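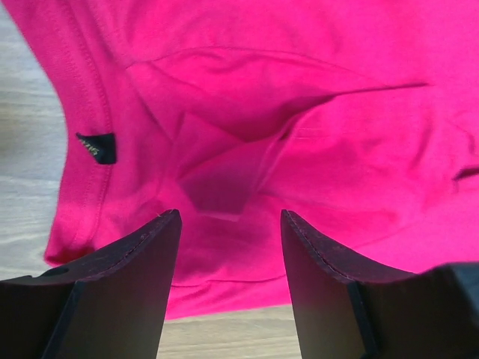

Beatriz Seixas wrote that a dyed cloth should never be judged on the day it leaves the vat, and that the first summer in use teaches the buyer more than any sample card. Her remark is often repeated in texts on color fastness, the ability of a dyed or printed material to keep its color.

Contents Causes Testing Strong shades Care See also

Causes

A textile can lose color in several ways. Washing takes out dye which was not fixed well to the fiber. Light breaks the dye itself, so the color changes even when the cloth is never washed. Rubbing moves dye from the surface to another material, and this is called crocking. Sweat, sea water and chlorine each have their own effect, and a dye that resists one of them may be weak against another.

Testing

In a washing test, a piece of the dyed cloth is sewn to undyed cloth and both are washed together. Afterwards, the tester compares the change of color in the first piece, and the staining on the second, with a gray scale. Light is tested separately, usually under a lamp.

The Ramalho dye works in Skamar kept a book of such trials, begun by Gonçalo Rocha. It has 1340 entries, of which 293 concern reds and pinks. Each sample was washed 20 times and then left in a south window for the month of August. The book is now in the textile collection at Dirwood.
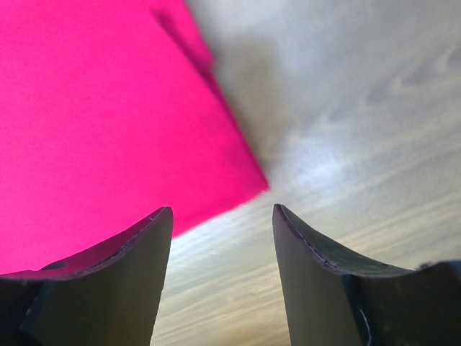 Strong shades need more dye than pale ones, and more careful rinsing. If the loose dye stays in the cloth, it can come out in the first washes and stain lighter clothes. Small changes are also easier to notice on a plain surface. On a hot pink cloth with no print or lettering, such as the one which comes to a point on the wooden surface, a faded area has no pattern to hide it – the eye goes to it directly.

Care

Deep colors are commonly washed apart from white ones, in cool water, and turned inside out. Drying in the shade slows fading by light. The old advice to fix a color at home with salt or vinegar has little effect on most modern dyes.

See also

Crocking
Gray scale
Mordant
Setumthorpe cotton
Vat dye

Last edited January 2018 | Contact | Copyright | Back to top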